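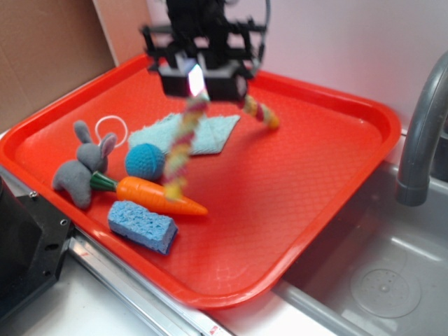 Re: [장난감대여] 부품 분실 처리와 목록 정리 방식 문의

늦은 답장 죄송합니다. 재고 조사가 지난주에야 끝나서 숫자를 맞춰 보고 쓰느라 시간이 걸렸습니다. 질문 주신 순서대로 중간중간 답을 달겠습니다.

02/07/2025에 작성된 글:
> 안녕하세요. 올해 초부터 동네 장난감 대여실 목록을 맡게 되었습니다.
> 이전 담당자가 쓰던 엑셀 파일을 그대로 받았는데 품목 번호가 세 가지
> 방식으로 섞여 있습니다. 어떤 것은 들어온 순서대로, 어떤 것은 종류별로,
> 나머지는 선반 위치로 매겨져 있습니다. 다시 매기는 것이 나을까요?

저희도 같은 문제가 있었습니다. 결론만 말씀드리면 번호는 다시 매기지 마시고, 지금 있는 번호를 그대로 둔 채 열을 두 개 추가하시는 편이 낫습니다. 하나는 종류, 하나는 위치입니다. 저희는 4년 전에 전부 새로 매겼다가 예전 대여 기록과 연결이 끊겨서, 물건 하나의 이력을 보려면 지금도 파일 두 개를 열어야 합니다. 번호에 뜻을 담으면 물건이 자리를 옮길 때마다 번호가 틀린 말을 하게 됩니다. 아무 뜻 없는 일련번호가 제일 오래갑니다.

현재 저희 목록은 858점입니다. 여기서 한 점은 한 번에 빌려 가는 단위입니다. 소꿉놀이 세트는 접시가 몇 개든 한 점이고, 나무 기차는 선로 상자와 차량 상자를 따로 빌려 드리기 때문에 두 점입니다. 이 기준을 먼저 글로 적어 두시는 것이 좋습니다. 담당자가 바뀔 때 가장 많이 어긋나는 부분이 이것이었습니다.

> 그리고 목록 프로그램을 쓰시는 분이 계신지 궁금합니다. Preveo를
> 추천받았는데 저희 규모에 맞는지 모르겠습니다.

저희가 Preveo를 씁니다. 2년 가까이 썼고, 작년 한 해 입력한 대여가 3,477건입니다. 이 정도에서는 느려지지 않았습니다. 다만 몇 가지는 미리 아셔야 합니다.

첫째, 부품 목록을 품목 아래에 따로 달 수는 있지만 반납 화면에는 보이지 않습니다. 그래서 반납 받을 때 부품을 확인하려면 화면을 한 번 더 넘겨야 합니다. 저희는 포기하고 종이 카드를 상자 안에 넣습니다.
둘째, 한글 검색은 띄어쓰기가 다르면 못 찾습니다. '자석 블록'으로 넣은 것을 '자석블록'으로 찾으면 결과가 없습니다. 별칭 칸에 붙여 쓴 이름을 같이 넣으시면 됩니다.
셋째, 내보내기 파일에서 날짜의 일과 월이 뒤바뀌는 일이 있습니다. 설정에서 지역을 고쳐도 예전 자료는 바뀌지 않습니다. 처음 설치하실 때 확인하세요.

대여가 한 달에 수십 건이면 지금 쓰시는 엑셀로도 충분할 것 같습니다. 저라면 일단 한 해를 더 엑셀로 보내겠습니다.

> 부품이 없어진 채로 돌아오는 경우는 어떻게 하시나요? 저희는 규정에
> '변상'이라고만 되어 있고 금액이 없어서 매번 난처합니다.

금액을 정해 두셔야 합니다. 저희 규정은 이렇습니다.

- 놀이에 지장이 없는 작은 부품(블록 한두 개, 소꿉 음식 하나): 받지 않고 카드에만 적음
- 없으면 놀 수 없는 부품(주사위, 퍼즐 조각, 전지 덮개): 4,000원
- 상자째 분실: 구입가의 절반

퍼즐 조각은 이견이 많았습니다. 한 조각 없다고 4,000원은 심하다는 말씀도 있었는데, 조각 빠진 퍼즐은 다음 집에서 빌려 가지 않습니다. 대신 2주 안에 조각을 찾아오시면 전액 돌려 드립니다. 소파 밑에서 나오는 경우가 절반은 넘는 것 같습니다. 정확히 세어 보지는 않았습니다.

연체료는 하루 200원이었다가 없앴습니다. 걷는 수고가 더 컸습니다. 지금은 연체 중이면 새 물건을 못 빌리는 것으로 대신하는데, 반납이 늦어지는 정도는 연체료가 있을 때와 차이를 못 느끼겠습니다.

> 인형은 받으시나요? 기증 문의가 많은데 위생 문제로 망설이고 있습니다.

받기는 합니다. 다만 조건을 좁혔습니다. 세탁 표시가 남아 있을 것, 안에 전지나 소리 나는 장치가 없을 것, 양팔로 안아야 할 만큼 크지 않을 것. 세탁 표시가 없는 것은 겉이 깨끗해도 돌려보냅니다. 속 재료를 모르면 어떻게 빨아야 할지도 알 수 없습니다.

인형은 단품으로 내놓으면 잘 나가지 않습니다. 역할놀이 묶음에 하나씩 넣었더니 사정이 나아졌습니다. 병원놀이, 가게놀이, 부엌놀이 이런 식입니다. 대신 묶음 전체가 인형 세탁이 끝날 때까지 묶이니, 세탁할 동안 바꿔 넣을 인형을 한두 개 따로 두시면 편합니다. 카드에는 인형 이름을 쓰지 말고 '인형 1'이라고만 쓰세요. 이름을 쓰면 바꿔 넣을 때마다 카드를 고쳐야 합니다.

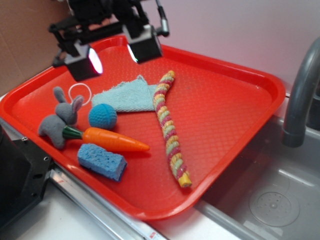 빨간 쟁반과 회색 토끼 인형

세탁은 망에 넣어 찬물로 돌리고 그늘에서 이틀 말립니다. 겉이 말라도 속이 덜 마른 경우가 있어서 하루로는 부족했습니다. 장마철에는 사흘로 잡습니다. 플라스틱 소품은 미지근한 물에 중성세제로 씻고 행굼을 두 번 합니다. 무늬가 파인 쟁반이나 접시는 홈에 때가 끼므로 부드러운 칫솔을 하나 두시면 좋습니다. 나무로 된 것은 절대 담그지 마시고 꼭 짠 행주로 닦은 뒤 세워서 말리세요.

> 마지막으로 상자는 어떤 것을 쓰시는지요. 종이 상자가 반년을 못 갑니다.

종이 상자는 저희도 그 정도였습니다. 지금은 Halvorsen의 뚜껑 달린 투명 상자를 씁니다. 중간 크기 하나로 통일했고, 선반 높이도 거기에 맞췄습니다. 좋은 점은 쌓아도 뚜껑이 휘지 않는다는 것이고, 나쁜 점은 손잡이 걸쇠가 겨울에 잘 부러진다는 것입니다. 12월에만 걸쇠 다섯 개를 갈았습니다. 걸쇠만 따로 팔기는 하는데 열 개 묶음이고 배송비가 물건값과 비슷합니다. 근처 대여실과 나눠 사시는 것을 권합니다.

큰 물건은 Clornska 그물 자루에 넣습니다. 속이 보이고 접으면 자리를 차지하지 않습니다. 다만 작은 부품은 그물눈으로 빠지니 주머니를 안에 하나 더 넣어야 합니다.

라벨은 여러 가지를 써 봤는데 Drillimell 방수 라벨이 가장 낫습니다. 상자 바깥에 하나, 뚜껑 안쪽에 하나 붙입니다. 뚜껑이 서로 바뀌는 일이 생각보다 잦습니다. 떼어 낼 때 자국이 남지만 식용유를 묻혀 십 분쯤 두면 닦입니다. 한 해에 약 200장 쓰는 것 같고, 그중 상당수는 번호를 잘못 써서 버린 것입니다.

덧붙여, 재고 조사는 한꺼번에 하지 마시고 선반 하나씩 나누어 하시기 바랍니다. 예전에는 문을 닫고 이틀 동안 했는데, 둘째 날 오후쯤이면 다들 지쳐서 틀린 곳이 몰려 나왔습니다. 지금은 매주 선반 하나씩 보고, 본 날짜를 선반 옆면에 적습니다. 이번 조사에서 행방을 모르는 물건이 여섯 점 있었고 그중 네 점은 엉뚱한 선반에서 나왔습니다. 나머지 두 점은 아직 못 찾았습니다. 둘 다 낚시놀이입니다.

카드 양식과 규정 문서가 필요하시면 제 주소로 따로 메일 주세요. 목록으로는 첨부가 막혀 있습니다. 양식은 A6 크기이고, 부품 칸이 열두 줄이라 그보다 많은 것은 뒷면까지 써야 합니다.

혹시 다른 곳 중에 보드게임 주사위를 따로 대량으로 구하시는 곳이 있으면 구입처를 알려 주시면 고맙겠습니다. 저희가 사던 가게가 문을 닫았습니다.

목록 담당 드림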